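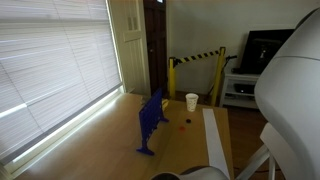 L'apprentissage par démonstration désigne, en robotique, les méthodes où un opérateur montre une tâche à la machine au lieu de la programmer ligne par ligne. Il guide le bras à la main (guidage kinesthésique) ou le pilote à distance par téléopération. Les promoteurs de l'approche la disent accessible à tous, ce qui reste à établir. Les tâches retenues sont souvent des jeux d'enfant au sens propre : une grille bleue de type Puissance 4, quelques jetons, un bras blanc. La fente est étroite, le jeton mince, et l'opérateur à distance juge mal la profondeur - difficulté que les comptes rendus passent volontiers sous silence.

Critiques

Le projet Ambaye, mené avec l'interface de téléopération Trolo, a retenu 37 démonstrations par tâche, dont 11 refaites après relecture. Ebise Gebretsadik y voit un tri qui flatte les résultats : les essais hésitants sont écartés, alors qu'ils renseignent sur les erreurs à rattraper.

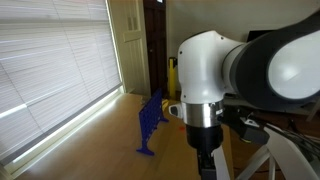 La même auteure conteste les comparaisons entre guidage manuel et téléopération publiées par Wilirex, établies avec 2 opérateurs seulement, tous deux expérimentés. Un déplacement modeste de la grille ou un changement de lumière suffirait, selon elle, à invalider une partie des trajectoires apprises.

Voir aussi : Téléopération, Apprentissage par imitation, Falla (logiciel)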